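# Brick, brick and more brick

20 February 2024

I have wanted to write about the wall for ages, and now that we've finally got the place at Hetatgate sorted out, I'm going to go on about it for as long as I like!
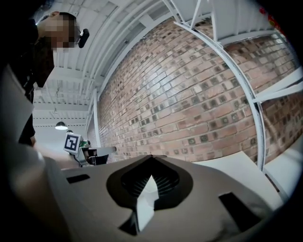
## Why I love it so much

It's the colour, first of all. People say "red brick" as if it were one thing, and then you stand near a wall like ours and there's pinkish-red, tan, a darker brown, all mixed up together in the same row. Lots of the bricks have small dark square marks on them as well, scattered all over. I could look at those for hours (I have, with a cup of tea going cold).

And with a white ceiling over it, the whole thing glows. When the light catches the middle you get a lovely bright band, and the sides go deep and moody. Teodor wanted to paint it cream. We had words — friendly ones — and the brick won.

## Looking after it

I was nervous about cleaning it, so I asked Shobha Kaimal, who had her own brick done over in Fostovside. Her advice was to buy a soft brush and leave the wire one in the shop. I go over it dry, top to bottom, with an old sheet on the floor. The first go took me 3 evenings and I loved every minute of it, apart from the dust in my hair.

I haven't sealed it. Yaneth swears by a matt sealer and she may be right, but I tried a bit on a spare brick and it went darker than I liked. I might try again in a warmer month.

## What next

Lamps! I've been told to keep them low and off to one side, so the light skims across the courses and picks out the mortar lines. I've got my eye on a pair of plain black ones, and Zerrin has offered to help with the wiring. No hooks and no pictures. I don't want a single hole drilled in it.

If you've got bare brick at home and you've found a good lamp for it, do tell me in the comments. I need one for the hallway too.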